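Ticket 484 – Wrist cable rules for the steamer task
Status: open, waiting on sign-off
Opened by: Prapai Nakpan
Assigned to: Arif Pelupessy

Prapai, 9:40
Hi Arif! The right arm threw a joint 6 torque warning again during bun handling, second one since Friday. I cleared it and carried on, but I'm pretty sure our cable rule says stop after two. Does a warning count, or only a fault?

Arif, 10:05
Good question, and the Forngate cell rules are fuzzy on it (my fault, I wrote that page in a hurry). Let's say warnings count. Two on the same joint and you stop, log it and check the slack before the next run.

I pulled the log for episodes 170 to 173 and the torque climbs every time the wrist rolls past the middle of its range. To me that smells like a cable loop pulling tight – I'd be surprised if it's the motor. Could you jog the wrist slowly by hand, lid off and steamer switched off, and tell me where it starts to drag?

Prapai, 11:20
Done. It drags at almost the same spot both ways. I gave the loop a bit more room and got one clean pass, so I'm not calling it fixed yet. Photo for the ticket: 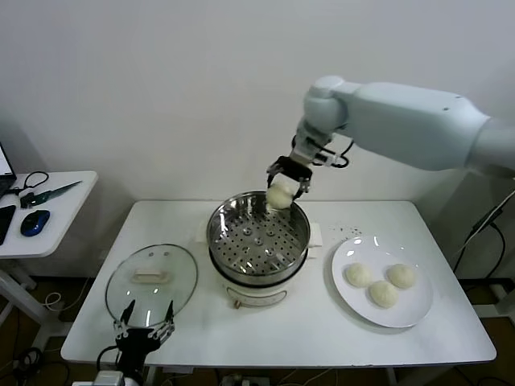

Right gripper with a bun over the steamer pot, cables looped at the wrist.

Arif, 11:45
Thanks, that helps a lot! Two things I'd like in the rules while we're at it. Check the wrist loop through full roll before every session, and keep the side table to the laptop and mouse. Blades go back in the drawer, please – I see the green-handled one there.

I'll send the wording to Yupin for sign-off. Leave this open until you've had ten runs with no warning.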